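Fikidex (transparent packaging placement)

Fikidex is a method for training a robot arm to put small rounded items into clear plastic packaging. It was developed at the Iyer laboratory in Neltville by a group led by Manikandan Menon, and was first described in an August workshop paper. The name also covers the set of recordings used for training.

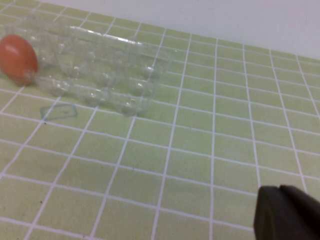
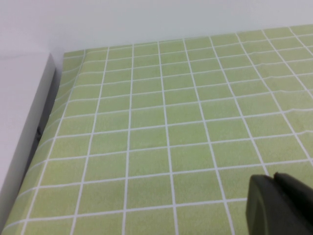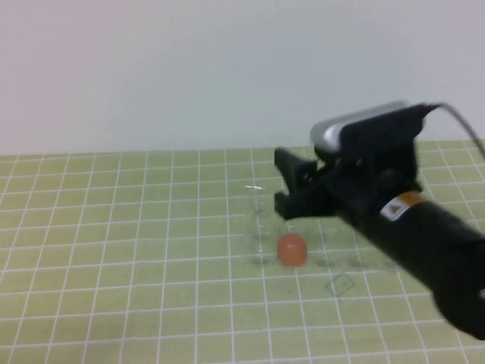
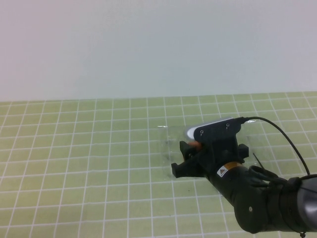 Gridded work surface used in the Neltville trials, from the gripper camera (first and second) and from fixed cameras (third and fourth).

Background

Clear plastic is hard for robots to handle. Depth sensors tend to read straight through it, and ordinary colour images show mostly whatever lies behind. Earlier work often coated the packaging with a matt spray or fixed it in a known position. Menon's group wanted to do without either step.

Method

The arm learns from demonstrations in which a person guides it by remote control. Two kinds of view are recorded together: a close one from the wrist and a wider one from a fixed position. The green surface carries a regular grid of white lines, and the network is trained to pick up small shifts in those lines where plastic lies over them. These shifts — together with highlights along the rims — give an estimate of where the edges are.

The full set holds roughly 2,000 demonstrations. A second version, trained on the wrist view alone, was kept for comparison.

Results

In the published test of 109 attempts, the version with both views placed the item correctly in 70 per cent of cases. Most failures came at release, when the item rolled off a rim. The wrist-only version did worse, mainly when the fingers hid the target.

A later study at Dandton repeated the test on a plain surface and reported a clear drop in success. How far the method depends on the grid is still open.

See also

Imitation learning
Robotic grasping
Machine vision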